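Automation on the Evening Shift at Rusley

In June the Rusley building began assigning part of its evening cleaning to a robot supplied by Nimbridge. The crew of 28 remains in place. Erlinda Magbanua, who supervises the shift, has moved two employees from litter pickup to floor care, and both have received a revised job description.

The robot handles bottles and other light items left at floor level. Staff had long reported that repeated bending was the most tiring part of the work.

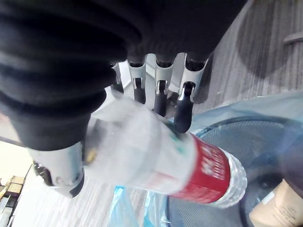

Will anyone lose hours because of the robot?

Scheduled hours stay the same through the trial period, and any later change must be discussed with the crew first.

Jacinto Orozco has asked that training be held during paid time. Management has agreed to this request. Written comments on the trial may be left at the supervisor's desk before 5 p.m.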